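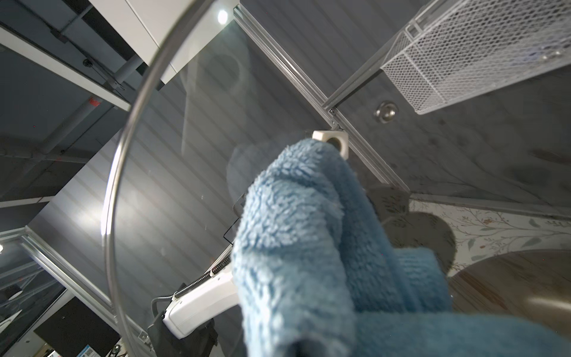
水色のもこもこ布、ガラスに貼りつくの巻。

2022年12月19日
大掃除という言葉が嫌いなので、今年は「ガラスの部」「それ以外の部」に分けて開催します。それ以外の部の日程は未定です。

ガラスの部を先にした理由は簡単で、うちの台所でいちばん嘘をつかないのがガラスだから。ステンレスは曇っていても「そういう仕上げです」という顔ができる。ガラスにはそれができない。気の毒。

布は毛足の長いほうを使う派です。くしゃっと丸めて押し当てると、やってる感がすごい。やってる感と実際の成果の関係については、まだ調査中。

この手のもこもこ布、片側が平たい編み地になっているものがあるでしょう。もこもこで拭いて、平たいほうで仕上げる。逆にすると毛足が最後の一筆を入れていくので、ガラスに前衛的な弧が残る。去年それで正月を迎えた。

布の値段は337円。Morganのレジ横で買った。レジ横の商品を買う人間にだけはなるまいと思って生きてきたのに、水色だったので負けた。

ちなみに同じ売り場に灰色もあって、そっちのほうが絶対に汚れが目立たない。でも汚れが目立たない布で掃除をするのは、裏返しに置いた体重計に乗るようなものではないか。

で、ガラスに布を当てたまま反対側を透かして見ると、こすっているのとは別の場所のくもりがよく見えるんですよね。拭けば拭くほど拭く場所が増える。なんだこの仕組み。

点々も見つかる。こっちの面の点だと思ってこすっても動かず、裏からこすっても動かず、結局向こうの壁の模様だったことがあります。あの数分を返してほしい。

洗剤はClistoraの詰め替え、253円。本体のスプレー容器を持っていないのに詰め替えだけ買い続けて三年目になる。空きびんに入れて使っている。本体、どこで売ってるの。

裏の説明書きには「少量で驚きの透明感」とある。少量がどのくらいかは書いていない。驚くかどうかもこちら次第らしい。

Burkodarの団地に住んでいたころは窓が北向きで、ガラスの汚れというものをほぼ知らずに暮らしていた。日が当たらなければ汚れは存在しない。今の家は冬でも日がよく入るので、毎朝なにかしら発見がある。いらない。

さて、本題は鍋のふたです。ここまで前置きでした。すまん。

鍋のふたって、洗うときは必ず最後に回されませんか。鍋本体には「料理をした」という功績がある。ふたは乗っていただけ、みたいな扱い。蒸気も油はねも全部受け止めていたのに。

しかもガラスのふたは、中が見えるようにわざわざ透明なわけで。見えるのは煮物が半分、前回の煮物の記憶が半分。

そういうわけで、ふたを調理台に平らに置いて、まじまじと見る会を開きました。参加者は少ないです。

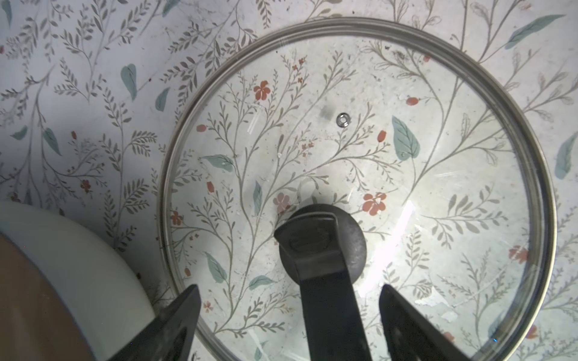 鍋のふた、真上あたりから。右上の縁のそばに黒っぽい粒が集会中。

花柄の上に透明なふたを置くのは、掃除をする人間にとってはほとんど罠です。葉っぱかと思ったら粒、粒かと思ったら葉っぱ。目が疲れる。

この柄を選んだのは私です。「台所に立つのが楽しくなりそう」と思って。立つのが楽しいかどうかと、ふたの汚れが見つけやすいかどうかは、別の部署の管轄だった。

つまみの台座の黒いところ、灰色っぽくすれていて、ほこりも乗っている。ガラスばかり気にしていて、ここを拭くという発想がまるごと抜けていた。毎回触る場所のすぐそばなのに。灯台もと暗し、つまみもと白し。

蒸気穴もある。小さい銀の輪っかに、黒い穴。ここを何で掃除するかについては家ごとに流派があると思う。うちは爪楊枝派。綿棒派の人とは鍋の話をしないようにしている。

なお爪楊枝は、穴の中で折れると人生が止まります。去年の1月、59分かけて取り出した。時計を見ていたので間違いない。見なければよかった。

縁のステンレスは、ぐるっと細い茶色がかった銀色。ガラスと金属の境目というのは、世の中の細かいものが最後にたどりつく岸辺みたいな場所です。パンくずも、ごまも、名前のない何かも、だいたいここに上陸する。

Kerkelの通販で「縁専用ブラシ」というのを見かけて、かごに入れては出し、入れては出し、をやっている。専用って言われると弱い。でも一本買うと、次は蒸気穴専用、その次は台座専用が来る気がする。台所が歯科医院になる。

今のところの手順を書いておきます。自分用なので真似はしないでください。

まず粒を払う。いきなり布で拭くと粒が布に乗って、ガラスの上を一緒に旅する。楽しそうだけど、ひっかき傷の旅です。

ぬるま湯でふたの両面を流す。洗剤は空きびんから少量。少量とは何か、という問いにはここで各自向き合う。

もこもこの面で丸く拭く。ふたが丸いと拭き方まで丸くなるの、人間って素直だなと思う。四角いガラスのときはちゃんと四角く動いている。

台座のまわりは指に布を巻いて一周。つまみの根元は水が残りやすいので二周したいけれど、だいたい一周でやめる。

縁を拭く。蒸気穴は爪楊枝。力を入れない。絶対に入れない。59分を思い出すこと。

平たい編み地の面で仕上げ。最後に光に透かす。ここで見つけた白い水あとについては、見なかったことにしてもいいし、しなくてもいい。私は一回だけ拭き直して、それで出るやつは住民として認めている。

水あとにはクエン酸だよ、という声がもう聞こえてきます。わかってる。買ってある。どこにしまったかが問題で、たぶんクエン酸を探すと「それ以外の部」が始まってしまう。

うちにあるガラスのふたは大小2枚。大きいほうは鍋より長生きしていて、もとの鍋はもういない。今は別のフライパンに乗っている。ちょっとだけ合っていない。本人たち(?)は気にしていない様子。

こういう「相方のいないふた」、捨てどきがまったくわからない。割れていない、曲がってもいない、ただ所属がない。来年も在籍予定です。

追記。「ふたは食洗機に入れればいいのでは」とのご意見をいただきました。うちの食洗機は私です。予約運転に対応していません。

追記の追記。布のほうの洗い方も聞かれたので。柔軟剤は入れないで、ほかのタオルと一緒にしない。前に黒い靴下と一緒に洗ったら、靴下が水色のもこもこを着て出てきた。あたたかそうではあった。

窓はまだ手つかずです。ガラスの部、思っていたより範囲が広い。続きは1月に書きます。たぶん。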